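Comparing two grippers on soft things: a tabletop method you can finish in an afternoon

Written by Thitima Chantharasri, 23 December 2025

If you've only ever tested a gripper on blocks and bottles, you are in for a treat. Cloth is wonderful. It sags, it folds over the finger you didn't want it to fold over, and it shows up differences between two grippers that a wooden cube never will. I've been running the same little comparison since August, first with the Zarberg two-finger and then with the Pultine (the softer, wider one), and people keep asking me how it's set up, so I've written the whole thing out.

You don't need much. One arm, two grippers that fit the same wrist plate, one camera that stays put, a table, a basket and a few bits of fabric. I use Zaki to run the arm and write the logs, but any controller that lets you save a pose and replay it will do the job.

Step 1: Fit the first gripper and set the zero

Bolt it on, plug it in, open and close it a few times with nothing in the fingers. Listen to it! A dry or badly seated finger makes a noise you'll soon learn to hate. Then bring the closed fingertips down until they just touch a sheet of paper on the table and save that height as your zero.

Do this again every time you swap grippers. The Pultine is longer than the Zarberg by 7 mm, and the first time I swapped them I forgot, and drove the fingertips into the table. Nothing broke, but I had a very quiet cup of tea afterwards.

Step 2: Fix the camera and leave it alone

Clamp the camera to something that isn't the table. If it's on the table, it shakes whenever the arm stops sharply, and the small movements of the cloth get lost. Aim it so that both the pick-up spot and the basket are in view, lock every joint on the clamp, then run the arm through its full path once to check it doesn't swing across the lens at the moment you care about.

Set the exposure by hand. Bright ceiling lights will fool the automatic setting, and it will drift between runs, so pale cloth looks fine in one and washed out in the next.

Step 3: Lay out the cloth
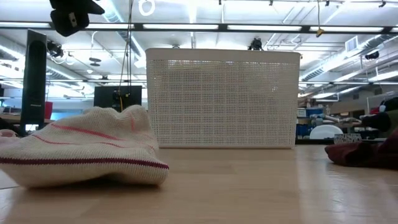 Choosing the fabric is my favourite part and I could talk about it all day. You want pieces that differ in thickness and in how they hold a fold, and you want to be able to tell them apart at a glance when you go back through the recordings. Stripes are brilliant for this: on the cream knit, the maroon and red lines show which way the fold runs, so later on you can see if a finger has twisted the cloth or lifted it straight. A plain dark piece like the maroon one makes you work harder, and that's a good reason to include it. Keep the basket between the pieces so that the arm has to come in from both sides.

Don't smooth the cloth out. Pick it up by the middle, let go from hand height and leave it however it lands. A flat cloth is a different test (a good one, and much harder for the Zarberg), but mixing flat and crumpled in one session makes the results a mess.

Step 4: Teach one grasp and keep it

Move the arm by hand to just over the highest fold, lower it until the fingertips are a little below the top of the fold, and save that. Then save the lift, the move over the basket, and the release. Four poses in all. Use the same lift speed for both grippers, even if one of them could plainly go faster.

For closing force, start low and go up in small steps until the piece stays in the fingers through the whole lift. Write down the setting where that first happens. It's the most useful number you'll get all day.

Step 5: Run it, and mark each go the same way

I give each go one of these marks:

Clean: lifted, carried, let go inside the basket.
Dragged: lifted, but part of the cloth trailed over the rim.
Slipped: left the fingers before the basket.
Stuck: reached the basket but wouldn't drop off.

That last one surprised me. The Pultine has grippy pads and loves to hang on to a looped knit after opening. A quick second opening movement cured most of it.

My last full session was 137 goes per gripper. The Zarberg had 79 clean ones, and the Pultine did better on everything thick and worse on anything thin that lay close to the table. I would never have guessed that from the spec sheets, and I love that a basket and some fabric can tell you.

Step 6: Swap and repeat

Change the gripper, redo the zero, and teach the grasp again from scratch. Don't reuse the old poses with an offset. I tried it, and the angle of approach was wrong for the wider fingers.

A few things I'd check if your results look odd

Fingertips picking up fluff. Wipe them between sets.
Cable pulling on the wrist when the arm turns. Give it more slack and tie it further back.
Basket creeping along the table when it gets nudged. Mark its corners with tape.
Force setting reset after a restart. Zaki does this on the older Pedmont controller, so read the value back before the first go.

Next on my list is the flat cloth version with both grippers, using the same marks and the same lift speed. If you try it before I do, please send me your force settings!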